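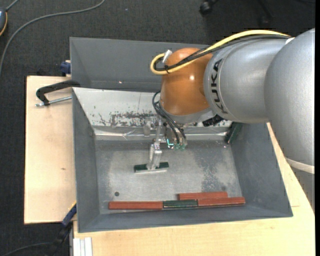
Gray metal bin with sloping walls, on a wooden tabletop. Some paint wear on the inside panel.

Metal Bins: Common Questions

What are the bins made of?
Painted metal. The walls are tall and slope in toward a flat floor, so small blocks and loose parts slide to the bottom where you can get at them.

The paint on mine is chipped. Is the bin still good?
Yes. Chips and scrapes on the sloping panels come with use. Wipe the spot clean, sand any raised edge and cover it with the touch-up paint we sell in gray. If you see rust, sand back to bare metal first.

Can I put a bin on a wooden table?
You can. Stick a felt or rubber pad under each corner, 4 in all. If your table is made of two sections, push them tight together and check that they are level before you set the bin across the joint.

Will it mark the carpet?
A full bin left on carpet will leave a dent. We suggest keeping it on a table or a shelf.

How do I clean it?
Empty it, brush out the dust and wipe it with warm water and dish soap. Dry it right away. Don't use steel wool on painted walls.

Do you sell blocks to go with the bins?
The Prilden block set comes in several colors, including dark green. Blocks are also sold singly.

Can I return a bin?
Unused bins can go back to our Quiroga store within 5 weeks. Bring the receipt. The store closes early on Friday.

Do you ship?
We ship from Fetunen. Orders of more than one bin go by freight, and the driver will call ahead.

Contact Vornine Storage | Shipping | © Vornine. All rights reserved. | Back to top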